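Clothes Hanger

A clothes hanger (coat hanger if you're my grandmother, and plain "hanger" in most houses) is a shaped piece of wood, wire or plastic that holds a garment by its shoulders so it keeps its form between wearings.
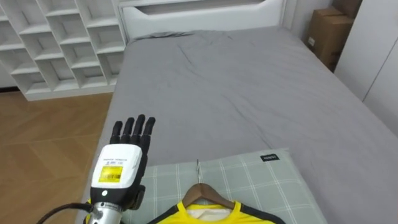
Parts

I keep this page for the Drindden household reference, and hangers are the entry I get the most mail about, so let me get the words straight first! The hook goes over the rail. The neck is the short bit where the hook meets the body. The arms (some people say shoulders, which gets confusing fast once there's a shirt involved) slope down to either side. A bar across the bottom is optional and mostly there for pants.

Wooden hangers

These are my favorites, and I won't pretend to be neutral. A light brown wooden hanger with a thin metal hook is about as plain as household goods get, and it'll hold up a yellow shirt with black trim or a winter coat without sagging. The trouble is bulk. When I swapped my whole closet over to wood one November, I lost enough rail space that the sweaters had to move into a drawer (where they should have been anyway, because knits stretch when you hang them).

The Fernandes pattern, which you still find at estate sales around here, has arms that curve forward a little. The Eltel pattern is flat and easier to stack. I own 140 hangers between the two and yes, that's too many.

Wire and plastic

Wire hangers are what the dry cleaner gives you. They're fine for getting a shirt home, but leave one in a heavy jacket all season and you'll see little points at the shoulders. Plastic sits in the middle: cheap, light, and prone to snapping at the neck.

Hanging a shirt

Lay the shirt flat on a bed first, it's so much easier than wrestling with it in midair. Slide the hanger up from the hem if the neck is snug. Going in through the collar works for loose necks, but it'll stretch a knit one over time. Do up the top button if there is one, then check that the seams sit at the ends of the arms.

Size

Drutell sells 2 widths, and the narrow one is meant for kids' clothes. I use it for my smaller tops too, and the sleeves hang much better.

See also: closet rod, garment bag, valet stand

Last edited 6/17/18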